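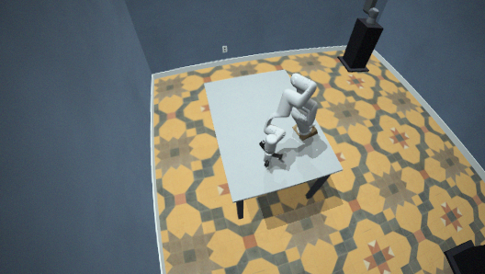 Brevine folding work table

The Brevine is a folding work table for craft rooms, village halls, workshops and anywhere else that needs a firm flat surface some of the time. It is made by Momel and sold in the UK through Solberg. One adult can put it up without tools.

Size and weight

The top is 763 mm high when the table is standing. Folded, it is thin enough to slide behind a door or stand in a cupboard with the legs facing the wall. The table weighs 29 kg, so we suggest that two people carry it up stairs. On the level one person can wheel it on the Irnel trolley, which is sold separately.

Top

The top comes in grey, white or dark green. All three have the same finish, and the edges are rounded so that fabric does not catch on them. The finish will take a warm mug but not a pan straight from the hob. For cutting, use a mat. Knife marks cannot be polished out and are not covered by the guarantee.

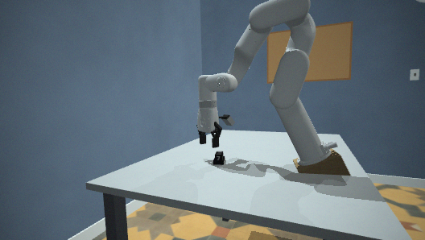

Glue and acrylic paint come off with warm water and a soft cloth if you get to them the same day. For older marks, lay a damp cloth over the spot for an hour and try again. Do not use wire wool, scouring powder or anything containing acetone.

Legs and locking

Each pair of legs swings out and locks with a sliding catch. Push the catch fully home until the red line is covered. If the red line still shows, the leg is not locked and the table should not be loaded. The feet screw in and out to deal with uneven floors – turn them by hand, as a spanner will strip the thread.

Replacement feet and catches are kept in stock. Please say whether your table was bought before or after the December change to the catch, as the old and new parts do not fit each other. The newer catch has a ribbed thumb grip and the older one is smooth.

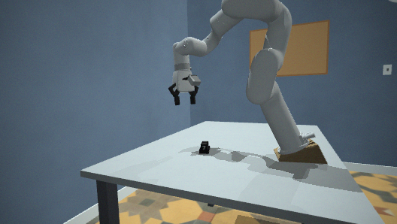
Page last changed: 30 Aug 2019

Delivery

Tables are sent on a pallet to the kerb. The driver is not insured to bring them indoors. If you have a narrow lane, a low bridge or a gate code, put it in the notes box when you order. Orders to the Scottish islands take longer and we will email you with a date before taking payment.

Guarantee

The frame and legs are guaranteed for 2 years against faults in making. Keep your receipt. We cannot accept claims for tables left outdoors, even under a cover, as damp gets into the hinge pins and they seize.

Joining tables

A pair of Brevines can be joined end to end with the linking bar. Fit the bar with both tables upright and unloaded, then adjust the feet until the tops meet evenly. The bar does not fit the older Brevine Short.

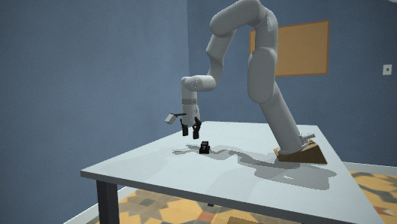 Nelli Ojala

Ordering and spares

Schools and halls can order on account. Send a purchase order with the delivery address and the name of someone who will be there to sign. For single tables, use the basket at the top of the page. Spares under the minimum order value go by ordinary post – allow a week.

The grey top is in stock. White and dark green are made to order.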